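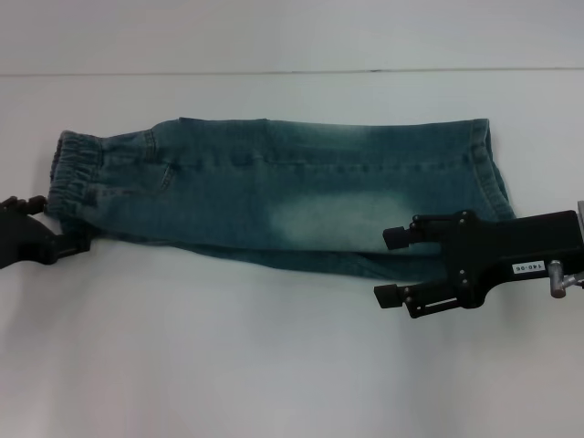 Dear all, I have been meaning to answer Shadi's message about hemming since it landed last week, and then the heating went out at our place and I lost three evenings to that, so please forgive the delay. The short version is that I would not cut anything off children's clothes if I could possibly help it, and certainly not before November, when half of them shoot up again. Pull-on jeans are a good case. With a gathered elastic waist like the one on the folded teal pair, the waist will forgive you for a long time, and it is nearly always the leg length that goes first. So the hem is where I would put my effort, and I'd put it in so it can come out again.

Shadi Dabbas wrote:

> Hello everyone, I'm new on the list and pretty new to sewing too.
> My sister has passed along a big bag of clothes for my two, and
> nearly all of it is too long in the leg. My mother-in-law says cut
> and hem, done. I feel bad cutting good denim that could go on to
> somebody else after us. Is there a way to take the legs up that
> isn't permanent but survives the playground? Also my machine (an
> old Runolitz, no manual) skips stitches whenever I go over the
> thick side seam. Is it the machine or is it me?
> Thanks, Shadi

Welcome, Shadi! You've come to the right place, although you will get as many answers as there are people reading.

First, the tuck. Turn the jeans inside out and leave the factory hem exactly as it is. Have the child stand on a chair with shoes on and pin where you want the bottom edge to fall. Measure how much you're losing, then take a fold of half that amount all the way around, just above the original hem, so the hem itself hangs down below the fold and still looks like the hem. Stitch the fold with the longest straight stitch you have, press it upward, and catch it by hand at the two side seams. When the child grows you snip those few hand stitches, pull the long thread, and you have your length back. I did this on a pair that went through four cousins, and they were let down twice and taken up again once for a small one at the end of the line. 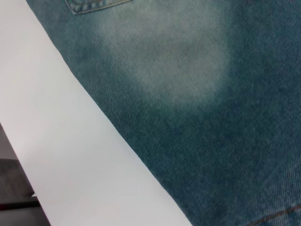

You may get a line where the fold used to be, especially on denim that has already faded, and I won't pretend it washes out completely. A damp cloth and a good hot iron help. My friend Nadine Daher covers the line with a row of running stitches in a tan thread, which looks as if it was meant to be there, and her kids ask for it now. Please wash everything before you measure, too, even hand-me-downs you feel sure have done all their shrinking. I learned that the hard way with a pair of overalls, and I still have them in a drawer as a rebuke.

Now, the skipping. I'd bet on the needle before I'd blame you or the machine. Put in a jeans needle, size 90, and a fresh one — not the one that was in there when you got it. For the really lumpy seams go up a size if you have one. Then fold a scrap of denim until it is as thick as the seam and tuck it under the back of the presser foot as you climb on, so the foot stays level. Go slowly and turn the wheel by hand over the hump if you need to. Some of us also give the seam a few good taps with a hammer first (on a board, please, and not on your kitchen table).

As for thread, I buy the heavier polyester from Boutros, who will still sell you a single spool and let you hold it up to your fabric by the window. The Petus thread from the discount bin has snapped on me more than once and I've gone off it, though I know a couple of you swear by it.

If the manual is what you need, I have one for a Runolitz that may be near enough to yours. It's 50 pages and a bit coffee-stained, but the threading diagram is clear. Send me the model number off the plate underneath and I'll check before I go to the trouble of copying it.

And do write back and tell us how the first pair goes. I'm usually at my desk by 7 in the morning, before the house wakes up, and I do love a sewing question with my tea.

Warmly,
Marianne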